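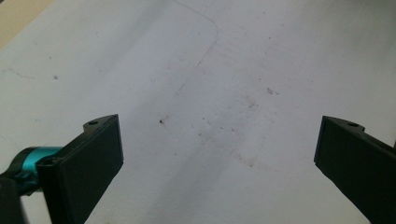 Ticket 997: left and right hand-held grippers disagree about what "closed" means
Project: Masanja
Opened: January 1, 2020 (yes, really)
Status: open, sulking
Priority: medium, was high until we all got tired

Summary
We are comparing two sets of finger pads for the hand-held grippers, the flat black ones we have always used and the Prulberg soft ones that cost more and smell of tires. The plan was 15 passes per pad per hand on the white stand and bowl. The plan lasted four passes. With the flat pads on, the right unit reports an opening of about 4 mm when the fingers are fully shut. The left unit reports zero, like a decent citizen.

Steps to reproduce
1. Power both units from the same supply.
2. Home them with the fingers open.
3. Close, hold, read the opening in the Rekine logger.
4. Look at the right one. Sigh.

Expected: both read zero.
Actual: see step 4.

Log, first entry
Swapped the cables left for right. The error stayed with the right unit, so the cables are innocent. I had already ordered new ones.

Log, second entry
Re-homed the right unit with the logger restarted in between. Same offset. Re-homed it without restarting the logger. Same offset, plus a warning that the logger had not been restarted.

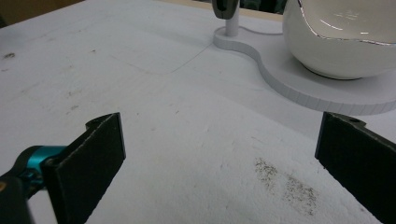
Wiped both pads and tried again, on the theory that grit was holding the fingers apart. No change in the reading. The board still needs a proper clean before we do anything with the wrist cameras, as the tracker has started treating dirt as a landmark. It is quite good at it. It has held on to one smudge longer than it has ever held on to the bowl.

Log, third entry
Reply from Trascombe support, in full: "Please confirm the firmware is current." Confirmed. It was current the last time they asked, too.

Log, fourth entry
Ran both hands together over the board for 200 seconds to see whether the offset drifts as the motors warm up.

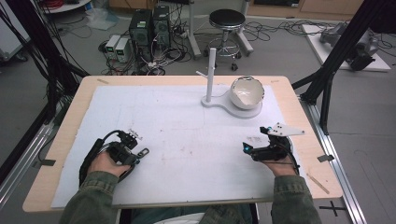 No drift. The right unit is wrong by exactly as much at the end as at the beginning, and I have come to respect that. It does rule out temperature, and most likely the encoder as well, which I would expect to wander if it were slipping.

Also noted during this run: if you turn the right wrist too far inward, the loop of cable gets in the way of your thumb. Separate ticket, please. This one is full.

Log, fifth entry
Put the Prulberg pads on the right unit. Reads zero. Put the flat pads back. Offset returns. So the electronics are fine and I owe the right unit an apology, or at least a better label.
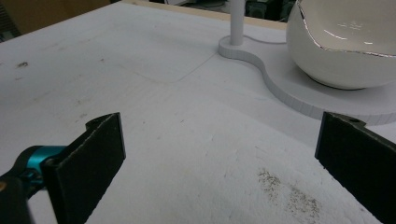
Current theory: the two flat pads from the second bag are a hair thicker at the base than the ones from the first, so they meet early and the unit dutifully reports the gap that is left further down. I have no calipers to prove this. The calipers are signed out to Rekine, and so, according to the sheet, is the stapler.

Workaround
Subtract the offset in the logger config for the right hand only. Put a comment next to it. The last person who left a bare number in that file was me, and it took me a morning to find out why.

Still to do
- Measure both bags of flat pads once the calipers come home.
- Redo the four flat-pad passes. The soft-pad passes can stand.
- Clean the board, then rerun the tracker without its favorite smudge.
- Reply to Trascombe that the firmware is current.

Leaving this open until the pads are measured. Please do not close it as "cannot reproduce" - I can reproduce it in my sleep.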